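The Placemat Problem
Setting a table for two when the table is also your desk

I own 2 good plates. I'm telling you up front so you don't picture one of those dining rooms with a runner and a bowl of lemons. My table is a small, pale, honey-colored thing that spends most of its life under my paperwork, and for years I ate at whatever corner I could clear with my elbow.

Then in February my neighbor Abrehet Lemma had me over for lentils. Same apartment layout as mine, same sad little nook by the window, and she'd put down placemats! Cloth napkins too, and a water glass that wasn't a jam jar. I sat there for three hours. I've never sat at my own table for three hours unless taxes were involved.

So I went home and started bugging people about it.

Start with the mat

Consuelo Correa has run a tabletop shop called Trukari for 18 years, and she has strong feelings about placemats (she has strong feelings about butter knives, too, but we'd be here all day). Her first question to me was how wide my table was. I didn't know. She sent me home to measure it like a kid who forgot her homework.

"People buy the plate first and then they're stuck," she told me when I came back. "Get the mat. The mat tells you how much room a person gets."

She likes a woven mat over a printed one, and she likes stripes, especially for a beginner like me. I was skeptical about stripes. They sounded like a beach rental. But in gray-taupe and white they're pretty quiet, and they hide the crumbs, and I eat a lot of toast. She also told me to quit lining everything up with the edge of the table as if somebody was going to come by with a ruler. I took that as permission and I've been setting mine crooked ever since.

Now, the dark plate

I went back and forth on this one for weeks. My mother's plates were white, my grandmother's plates were white, and I figured black was for restaurants that charge you 395 dollars to eat foam. Said Chraibi, who cooks for a living and has to look at plates all day, talked me into it over the phone in maybe four minutes. Rice looks great on black, he said. So do eggs, oranges, anything pale or bright. Beef stew, forget it, you'll lose the whole dinner.

He was right about the stew.

What I like best is the matte finish, a bit like stone. Shiny black shows every fingerprint, and I have a lot of fingers. A low rim is plenty for most of what I cook, though I do chase the occasional pea. And a round plate on a striped mat just works, I can't tell you why, I've tried it with a square one and it looked like a board game.

The paper can stay, by the way. I used to think I had to clear every last sheet before I was allowed to have a nice meal, so I never had one. These days the mat goes right down over a corner of whatever I was working on and I sit down to eat. 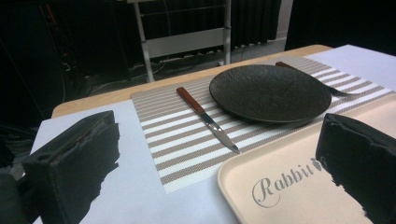

What goes on next

Less than you'd think. Muthu Rajan, my oldest friend and a terrible dinner guest (he stacks the dishes while you're still chewing), says a weeknight table needs a fork, a glass and the salt. I add a napkin. If I'm having company I'll put out a little dish of olives so people have something to do with their hands while I finish burning the onions.

Candles I've given up on. There's too much paper.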